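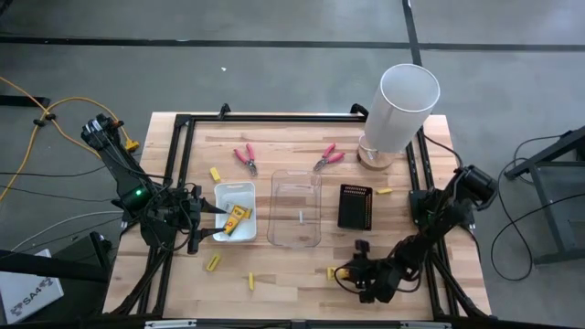
Bench and Bin Checklist, back room, November round
Walked by: Vanderleia Caldeira
Comments open to anyone who uses the bench, which to judge by the state of the log is everyone and also no one.

Marks are OK, FIX or SEE NOTE. SEE NOTE means I had an opinion.

1. Floor
1.1 Floor clear of trip hazards. OK.
1.2 Floor tape stuck down along its length. OK. I dragged a shoe along it to be sure, and the shoe came off before the tape did.
1.3 Floor swept. SEE NOTE. Swept by the standards of someone who was leaving at five.

2. Tabletop
2.1 Butcher block free of splinters on the working edges. OK. Ran a rag along it, rag survived.
2.2 Block oiled. FIX. The Skistska oil tin has been on the shelf so long that the lid and the tin have become one object. New tin requested.
2.3 No drinks on the block. OK at the time of the walk. I make no claims for the other hours of the day.
2.4 Table level. OK. A pencil stayed where I put it, a first for a pencil in this building.

3. Bins
3.1 Clear bin: no cracks at the corners or around the handle cutouts. OK. Check this one with a fingernail, as a hairline in clear plastic looks exactly like a reflection until it opens up in your hand.
3.2 White bin: handle hole smooth, no burrs. OK.
3.3 Black slotted basket: no broken ribs. OK.
3.4 Bins emptied and wiped before restocking. SEE NOTE. The form says "wiped." It doesn't say with what, and I have seen a sleeve used.
3.5 Bins lifted by the handles and never by the rim. SEE NOTE. I can't inspect a habit, but I can write it down every month, and I do. 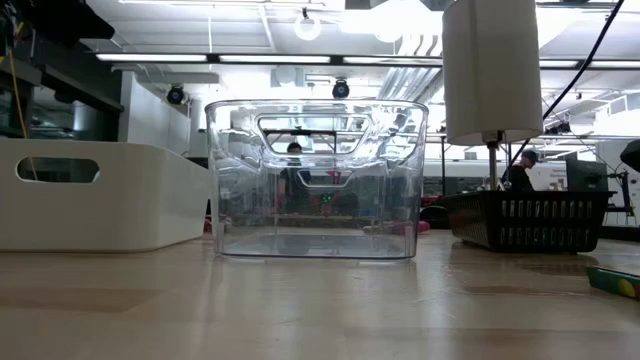
Kelly Leite: On 3.5, the handles are fine for an empty bin, but once there's any weight in it I put a hand under the bottom, and I think the sheet should say so. The old Kemwood bins all went at the handles. I had one let go over my foot, and I would like that considered evidence.

Evidence accepted. 3.5 now reads "by the handles, with a hand underneath if loaded." The foot has been entered in the log.

4. Hand tools
4.1 Pliers: jaws meet, pivot moves without grinding. FIX on one pair at the drawer, which opens when it feels like it. Tagged and taken out of use.
4.2 Grips whole, no splits, no bare metal showing through. OK.
4.3 Pliers laid flat when not in the hand. OK.
4.4 Anything pointed stored so that a person reaching into a bin doesn't find it first. SEE NOTE. Thin sticks, skewers and so on go in point down or they go in the drawer. Jailson Meireles says he has always done this. Jailson has a bandage on his thumb.
4.5 Small parts kept out of the big bins. FIX. A big bin is where a small part goes to retire.

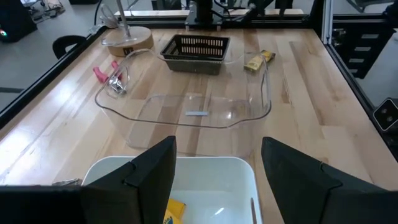
Clear container with small pieces in the bottom; white bin with yellow box and thin stick.

5. Packets and boxes
5.1 Packaging unopened or properly closed. OK on the shelf stock. I opened nothing to find out more.
5.2 Labels readable without moving the contents. SEE NOTE. Turn them face up. It takes a second, and it saves Valdir Evangelista from picking up every packet in turn and sighing at it.
5.3 Stock tally on the shelf card matches the shelf. FIX. Card says 100 packets, shelf says 96. The four may have gone to the Diner table out front, where things from this room tend to go for a visit.
5.4 Soft packets not stored under tools. SEE NOTE. Pliers on the bottom, packets in their own bin.

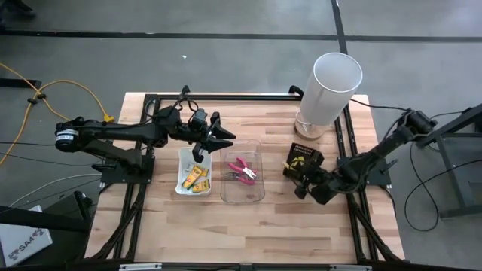 5.5 Mixed packets sorted by kind at the end of the day. FIX. They were sorted in October, I am told, and then people used them.

6. Lamp and cables
6.1 Lamp base steady on the block. OK.
6.2 Shade clear of anything stacked beside it. OK, though please don't stack anything beside it to see how close you can get.
6.3 Cables free of nicks and kept off the cutting edge of anything. OK.
6.4 Sockets along the wall tested. OK, all but number 19, which is behind the Frota cabinet and will be tested by whoever moves the Frota cabinet.

Open from last round: item 2.2 (oil), item 6.4 (see cabinet).
New this round: 4.1, 4.5, 5.3, 5.5.
Copy to Jussara Falcão for the oil and the replacement pliers. Please sign the log when you close an item, with a name. A check mark with a smiley face isn't a name.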